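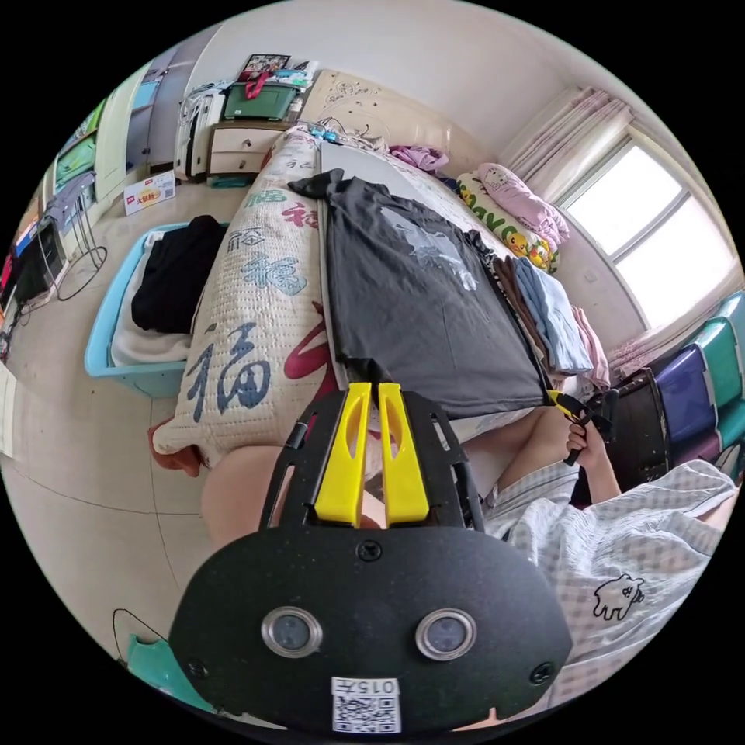

Recording shirt-folding demos for the Tirstead club project

Every year a new group in our club decides it will teach a robot to fold laundry by the end of the term. I have my doubts. Most of what goes wrong goes wrong in the recording, so read this before you pick up a gripper.

What you need

Two hand-held grippers, a left and a right, with charged batteries
One T-shirt with a print on the front
A bed or table you can reach from both sides

Step 1. Check which gripper you have

Read the label on the body. A code such as 015左 ends in the character for "left." Last January we threw out 700 clips recorded with the pair swapped, and the Nisbet script that was supposed to catch that didn't.

Step 2. Spread the shirt

Lay it flat with the front up and pull the sleeves out. A dark gray shirt on a patterned cover is fine. Don't clear the room, either. Some members want a bare white table for every take, and I have yet to see a bedroom that looks like one.

Step 3. Fold slowly

Close the fingers on the fabric, wait a beat, then lift. If you miss the corner, try again and keep recording. Don't reach in with a bare hand to fix it.

Step 4. Write it down

Log the shirt, the folder's name and whether the fold came out. "Sort of" counts as a no.

Step 5. Stop after 7 folds

Hand over to someone else. Tired people get sloppy, and the sloppy folds train just as well as the good ones do.

How many do you need?

The Stullidwood team told us 3,000. We trained on 1,303 and got an arm that could fold one shirt, on one bed, on a good day. I don't believe the bigger number would have fixed that. More shirts and more rooms might. Bereket Nigatu keeps the log sheets and will send yours back if the left and right columns are blank.

Updated June 2025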